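The Basket Goes on the Nightstand, Again

The person who runs data collection at Nonance has a title with the word "embodied" in it and would like it left out. "I teach a robot to carry groceries across a bedroom," she says. "Put that."

Nonance is a small outfit in Zerkstead, on the second floor of a building it shares with a dental lab. It gathers demonstrations – recordings of a robot doing a chore while a person steers it – and passes them along to the people who train the models. The current chore is called Ternano, a name picked from a list by someone who has since left. It calls for a red plastic basket with something in it, a humanoid with two good arms, and a nightstand. The target is 1,000 usable episodes. When we talked, in May, she had 411.

"Usable is the word doing the work there," she says. "We've recorded a lot more than 411. I could fill a very long, very dull film festival."

The room is furnished like a bedroom, down to the wrinkled gray sheet. She is proud of the sheet. Early on, an operator kept making the bed between takes, and she had to ask him to stop.

"The model should see a bed that somebody got out of," she says. "If all our beds look like a hotel, we'll have built a robot for hotels."
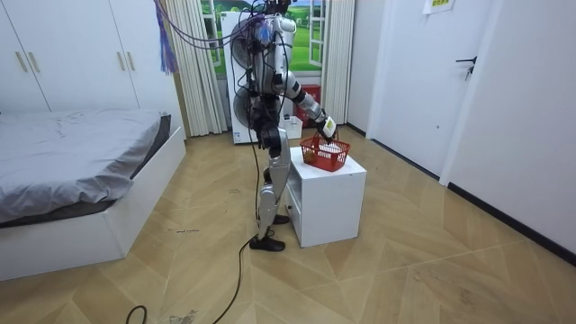 What counts as a good one

An episode lasts as long as it lasts. The operator walks the robot up, gets the basket where it's going, lets go and backs away. Then a reviewer in the next room watches the whole thing and gives it a yes, a no or a shrug. Shrugs are watched a second time by someone else, who is encouraged to have an opinion.

I ask what gets a no. She has a list and doesn't need to look at it. Dropping the fruit is a no. Setting the basket down on its own handle is a no. Hesitating is fine, up to a point, and where that point lies has been argued over at two staff lunches.

"People hesitate," she says. "You hold a thing over a table and you think, is that where I want it? I don't mind the robot picking that up. I mind it picking up the part where the operator is checking the clock."
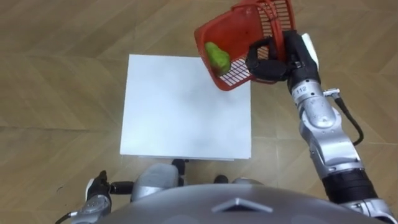
The robot's own view, with the basket over the white top and a green passenger on board.

The view from the head is the one the model learns from most, and it takes some getting used to. There is a lot of torso in it. New operators complain that it's like carrying a tray while wearing a barrel. She tells them the robot has no other way of seeing the world and doesn't complain.

Her best operator used to frost cakes at a supermarket. Her worst had 16 years of video games behind him. "He was fast," she says. "Everything he did was fast. I have 375 episodes from him and they all look like a robbery." Those are in a folder by themselves. One of the engineers has plans for them and she has not asked what they are. 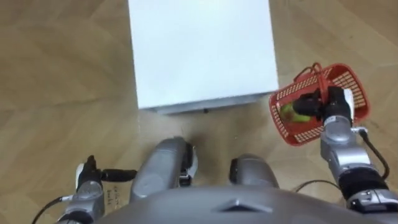
Basket to the right of the target, left hand with nothing to do.

The left hand comes up a good deal in our conversation. It isn't needed for this chore, and operators tend to forget they have it. She asks them to park it low and leave it alone.

"A wandering left hand is poison," she says. "The model can't tell you're fidgeting. It thinks fidgeting is step three." 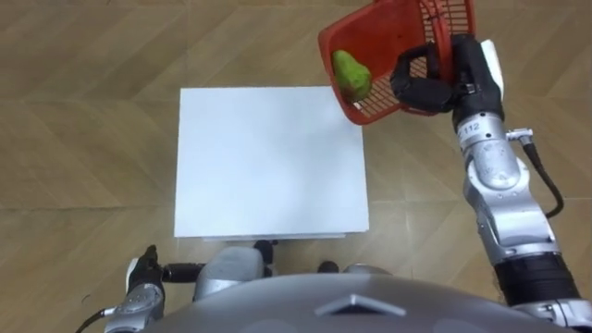

Variety is her other headache. The software that schedules the sessions, Ekinci, is supposed to suggest changes from one batch to the next, and its suggestions run to things like "rotate room." So she makes her own, on index cards: approach from farther left, start with the arm lower, tip the basket more. Tilt matters because of the cargo. With the basket leaning toward the head, the pear lies against the lower wall and the camera gets a decent look at it, and she wants plenty of those on record along with plenty where the fruit can barely be seen. The cards get shuffled. Operators are allowed one veto a day, and most of them spend it before lunch.

Does she ever get tired of watching it?

"I got tired of it in the first week," she says. "Then I got over that. Now I notice things. I can tell you who's driving from the way the wrist turns." She has started noticing wrists at the supermarket as well, mostly in the produce section, and would like that left out too.

The afternoon session starts at two. She has a fresh stack of cards, and on the top one, in capitals, it says SLOWER.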